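Cover the table before you sort the bottles
Svenja Kohlhase, 25/10/2022

Most advice on clearing out a laundry cupboard starts with the shelves. I would start with the table. Cleaning products leave rings, and a ring on bare wood costs more to remove than the detergent was worth.

The usual answer is an old towel. I disagree. A towel hides drips, bunches under a heavy bottle and has to be washed afterward. Plain white paper shows a leak at once, in its true color, and goes in the trash.

Paper weight matters. The thin roll sold at Gunn in Sillcombe tears when a full bottle is dragged across it. A heavier sheet, 77 cm wide, has served me since June.

Lay bottles on their side for a few minutes. A worn cap seal will not show itself while the bottle stands upright. The label also faces up this way, and a blue 蓝月亮 bottle can be told from its neighbors without picking it up.

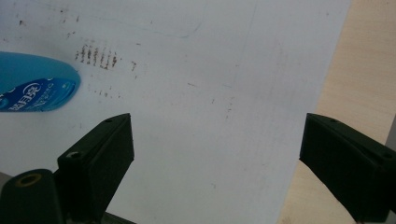 What to do with the leakers

Decant them or use them first. Tape over a cap is a delay and should be treated as one.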